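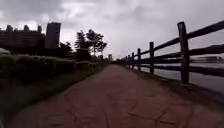

Setsuko Kamata keeps the empty bottles in a shoebox. There are 14 of them, and she paid for most herself. "My husband asked me to stop," she says. "Then he asked whether any of them worked."

Kamata was a pharmacist for 30 years before she retired, and she now gives a talk on men's supplements at public libraries. Her view of the business is not warm. "You take a label with a leaf on it, you write 'natural,' and you charge what you like. Natural compared to what?"

One of the bottles is Sovard, a capsule sold online for stamina. The seller says 2,000 men tried it and were satisfied. Kamata wrote in January to ask who had counted them. She got a coupon back.

"I would have been happy with a bad study," she says. "A small one, a sloppy one, anything with a page number. They sent me a discount."

I asked whether it does any harm if a man feels better after taking something useless. She thought about that for longer than I expected.

"Feeling better is fine. I have nothing against it. But trouble with erections can be an early sign of heart disease or diabetes, and the man who buys a bottle may put off seeing a doctor for a year. And some of these pills have turned out to contain real prescription drugs that aren't on the label. If he takes nitrates for chest pain, his blood pressure can drop hard. He could die from that."

Levente Halász, a family doctor who has shared the stage with her 2 or 3 times, is a little easier on the customers, though no easier on the sellers. "They're embarrassed – they don't want to say it out loud to me," he told me by phone. "A website doesn't look up from its desk."

Kamata agrees with that part. She doesn't agree that better labels would fix much. "Who reads them? I read them, and I still don't know what's in there. 'Proprietary blend' means they would prefer you didn't ask."

She has another bottle on order, from a company called Brellar. The website promises results or your money back, and she plans to ask for the money.

14 comments
Share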